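Shop tips: house rules for working next to the robot arms

Updated March 2021. Stuck to the cabinet door and posted on this page, same text both places. If they ever differ go by the cabinet door.

These are bench rules for the two-arm setup, tabletop work, small stuff: cases, jars, latches, hand tools. Not for big industrial cells with fences. If you have one of those you have a real safety department, ask them. Ours grew out of two years of scribbles on the whiteboard, plus Hertta Pitkänen's notes from before the move.

Before power on

Walk around the table once. All the way round, back side too.

Find the stop button and touch it. Don't press, touch. Your hand should know where it is.

Sleeves up, lanyards off, hair tied. Earbuds out. Rings are up to you but I take mine off.

Clear the floor both sides. Bags, boxes, the little step stool, all of it. You will step backward without looking at some point today.

Look at the cables. Follow each one with your eyes from the arm to the wall. Slack at every joint, nothing pinched under a table leg, no loop hanging where a knee or a chair arm can catch it. If a cable has a flat shiny spot, tag it and tell somebody.

Fingertips on the grippers: wiggle each one. Loose ones get tightened now and not after the first drop. Scuffs are fine. Cracks are not.

Brackets, same. The printed ones split along the layer lines near the screws, so look there. We keep spares in the second drawer, and whoever takes the last spare prints two.

Who stands where

One person has the stop button. Only that. Not the stop button and a clipboard, not the stop button and a sandwich.

Second person loads the table. Loader says "hands in" before reaching over and "hands out" after. Out loud, even if you're the only two in the room and feel silly.

Button person repeats it back. Nothing moves between in and out.

Nobody leans on the table. It shifts a hair and then every grasp is off by that hair, and you'll spend an hour blaming the software.

Visitors stay behind the tape line. Kids too, yes even yours.

Swap jobs every half hour. Attention goes before you notice its gone.

Setting the table

Plain top. Wipe it first, dry cloth last. We use Fullar wipes but any kind that leaves no film will do.

Put the thing you're working on in the middle where both arms reach it with elbows bent. If an arm has to go nearly straight, move the thing, don't stretch the arm.

Stuff for later goes to the back. Leave room between items so an elbow coming round doesn't shove one into the next.

Light: check it at the hour you're really going to work. A window that's lovely at nine can wash out the whole tabletop by noon. Pull the blind or turn the table.

Glossy things are trouble. Chrome, clear bags, shiny lids. If a grasp keeps missing on something shiny, try it at another angle before you touch any settings.

No drinks on the table. Drinks go on the shelf by the door, lids on.

Tool cases, special rules

Cases get their own section, they cause the most grief of anything on the list. Two halves, a hinge, a lot of small pockets, and everything wants to slide.

Open the case flat, both halves down on the table. A lid standing half up will fall, and it'll fall when a gripper is under it.

Steady the case before you pull anything out of it. One arm holds, one arm picks, or a person sets a non-slip mat under it. Tools sit tight in those molded slots, and if the case isn't held the whole thing comes along for the ride.

Hold by the edge of the tray. Hinge area is OK for a light hold but don't squeeze the hinge itself, the pins are thin.

Light force first. Go up in small steps. Molded plastic gives a bit and then it doesnt.

Pliers: go in with the fingers wide open, one each side, and close slow. Come straight up. If you twist on the way out, the jaws hook the slot.

Screwdrivers: grab the handle, never the shaft. The shaft is too thin and spins in the fingers. Rubber grips are your friend.

Hammer: pick close to the head. Heavy end swings otherwise.

Tape measure: fat and round, wants to squirt out sideways. Center it.

Utility knife: blade in and locked, checked by a person, every single time the case goes on the table. If you can't see for sure that it's in, the knife comes out of the case and stays out. No exceptions, not even for a quick test.

Loose bits, spare blades, screws in baggies: take them out before the case goes anywhere near the arms.

Going back in: same slot, same direction. Take a photo of the layout first if you don't know it by heart. 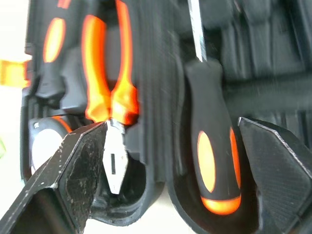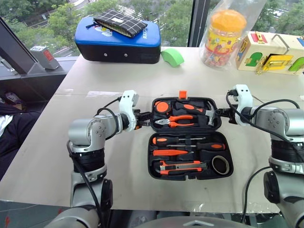
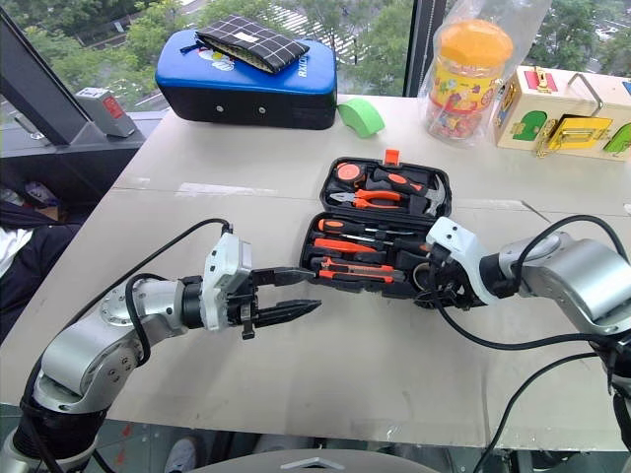

While it's moving

Eyes on the fingers. Not on the screen. The screen tells you what it thinks is happening.

Keep your head out from between the arms. Sounds obvious. People lean in to see better, everybody does it, I've done it.

Stop early. A stop costs you a minute. Nobody here gets teased for a stop, and if they do, send the teaser to me.

Two stops in a row on the same move means the move is bad. Don't try a third time. Back it off, write it down, change something.

Weird noise, stop. Warm smell, stop and pull the plug, then find Nuwan Wijesinghe.

Dropped a tool? Leave it. Stop first, say "hands in", then pick it up. The grab-it-quick reflex is the one that gets you.

If it falls on the floor on the far side, power down before you crawl after it.

Speed

Slow is the default. First run of anything new goes at slowest speed, start to finish, no matter how simple it looks.

Bump it up one notch after a clean run. One notch.

Back to slowest whenever: new object, new person on the button, table moved, fingertips changed, after lunch. Yes after lunch, thats a real one.

Both arms close together over the same case, stay slow. They don't always know about each other as well as you'd hope.

When both arms hold the same thing

Let go with one, wait, let go with the other. Never both at once while anything is lifted.

Set it down all the way before the first one opens. Look for daylight under the corners, get down at table height if you have to.

Don't let them pull against each other. If the tray bows or you hear plastic creak, stop, open one gripper by hand from the panel and start over.

Writing it down

Log goes in the blue binder. Short is fine. What you ran, what you changed, what broke.

Write the stops down too, even the silly ones. Back in February we logged 1046 picks and 13 stops, and most of those stops were the same screwdriver at the same angle. Would never have caught it from memory.

Number the pages. The old binder went to 878 lines before anyone noticed a chunk was out of order.

Initial your entries so we can ask you what "did the thing again, worse" means.

Shutting down

Park the arms low and folded, grippers open and empty. Don't park them holding something. Power goes, grip goes.

Wait till they quit settling before you reach in.

Tools back in the case, count the slots not the tools. Empty slot = something's missing, easy to spot. Close the case by hand, press the latch till it clicks, then carry it flat.

Wipe the fingertips with a barely damp cloth. No solvent, it turns the grip surface slick. The Clerinness spray is for the tabletop ONLY.

Coil the loose cables big and lazy. Tight coils break wires inside where you can't see it.

Power off at the wall. Button cover down. Lights.

Cleaning, weekly

Joint rings: dry brush, then a soft cloth. Look for grit.

Screws on the brackets, quarter turn check. Snug. If it turns more than a quarter, put a paint mark on it and look again the next day.

Camera covers, lens cloth, no paper towels ever. One smudge and you'll swear the whole arm went out of true.

Check the stop button works. Properly, with the arms moving slow and nothing in them. Initial the card.

Stuff to keep in the drawer

Hex keys, the good set on the ring. Spare fingertips. Spare brackets. Non-slip mat, cut in squares. Lens cloths. Masking tape for the floor line (Mbwambo tape holds on concrete, the Larari kind peeled up in a week for us). A dull pencil. First aid kit goes on the wall, not in the drawer, where you can see it from the table.

Changes to this page: tell Nuwan, or write on the printout in pen and I'll get to it.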